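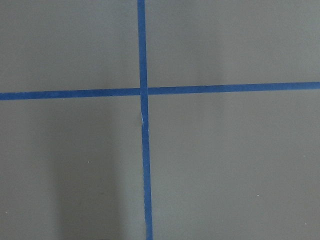
The second volume of Zalthorpe arrives in December from Lovix, at 200 pages. Captain Begović has spent four years guarding a mining moon when a supply ship, the Cletov, comes back with its crew of 937 asleep and its log wiped. She wants them woken. Her employers want the ship sent on. The first book was slow to get going, but this one opens with the docking and keeps up the pace. The colouring is darker too, mostly greens and rust, and the lettering is easier to read.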